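Bench notebook – gripper comparison, soft fingers vs parallel jaw
July 22, 2020

Back on the bench after losing most of Monday to the controller firmware (see the earlier pages, I'm not writing all that out again). Today was the first proper go at running the two grippers on the same arm with the same task list. The Plurkomano is the three-finger silicone one, the Mindley is the plain parallel jaw with the rubber pads. Everything else stayed put – same arm, same head camera, same speeds, same grumpy operator.

Quick note on mounting, for whoever does this next. The Plurkomano's adapter plate sits 9 mm lower than the Mindley's, so if you swap them and don't change the tool offset you will drive silicone straight into the table. Ask me how I know! Offsets for both are saved in the Prergate controller now, under the gripper names, and please don't rename them.

Also redid the hand-eye calibration before starting. The old one was drifting a bit toward the right side of the table and I'd been fudging it with a manual correction for ages, which I'm a little embarrassed about. Took the fudge out. If your old scripts suddenly miss to one side, that'll be the reason.

Task set is the dim sum one: open the steamer, lid down flat on the table, then dumplings out one at a time and back in again. The fruit and the blocks stay on the table as distractors and as warm-up picks. I like this set because the dumplings are such an annoying shape, a crescent with a pinched ridge, so a jaw can take them across the ridge or along it and the two feel completely different at the wrist.
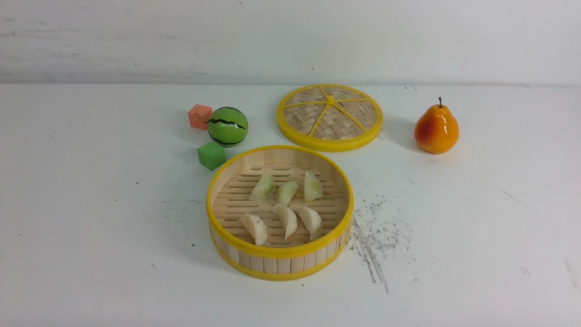 The Mindley was quicker over the whole session and I didn't expect that. It's boring and it closes where you tell it. On the dumplings it wants to come in square to the ridge, and if the wrist is off by much the thing squirts out sideways and I end up fishing it off the slats. Blocks, no trouble at all. The pear was fine as long as I went for the fat part.

The Plurkomano is much more forgiving about angle, which is lovely, but the fingers spread so wide on the way in that they nudge the neighbours. Picking one dumpling and shoving the next one over isn't really a pick, so I've been logging those as "messy" in their own column. I tried a narrower pre-grasp, and that helped until I got to the pieces near the basket wall, where there's just no room for the outside finger. Might try pulling one finger off altogether and running it as a two-finger. Ugly, but worth an hour.

Lid is the other sore point. Both grippers can take it by the rim, but the soft fingers sag under it and I don't trust the put-down.

Totals for the day: 208 attempts logged across both grippers, 94 of them on the Plurkomano. I haven't split out the warm-up picks yet so don't quote any success rates from the shared sheet, the formula is still counting them.

Camera: exposure is fixed at 2,000 microseconds now. Auto kept hunting whenever the arm came over the white table and the colours went all over the place.

Still to do:
One-finger-off test on the Plurkomano
Fresh pads for the Mindley, left one is starting to peel
Lid put-down at half speed, both grippers
Email El Idrissi about the short fingertips – they said August last time I asked

Left the Mindley on the arm overnight with the matching offset loaded. Check it anyway before you jog down.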